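Home | News | Automation | Service | Contact

Drumell shop sets fixed checks for hand-held grippers

Sep 27, 2020

Movavix has put its hand-held grippers on a set maintenance routine at its Drumell workshop, service lead Wyn Yorath said. Each unit is now opened and inspected after 300 hours of use. The yellow fingers are checked for wear and replaced in pairs.
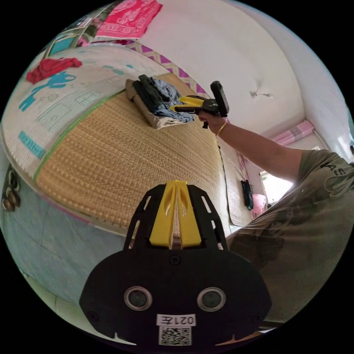

Two hand-held grippers with yellow fingers at a bed with folded clothes.

Between inspections, operators wipe the fingers, check the body screws and close the tips to see that they meet evenly. A unit that fails goes back to the bench with its label number written on the job card.

The routine was drafted in June after a run of loose finger mounts. Technician Iolo Gittins said most repairs take less than an hour. Spare fingers come from Oltelska, and the shop keeps 300 on the shelf.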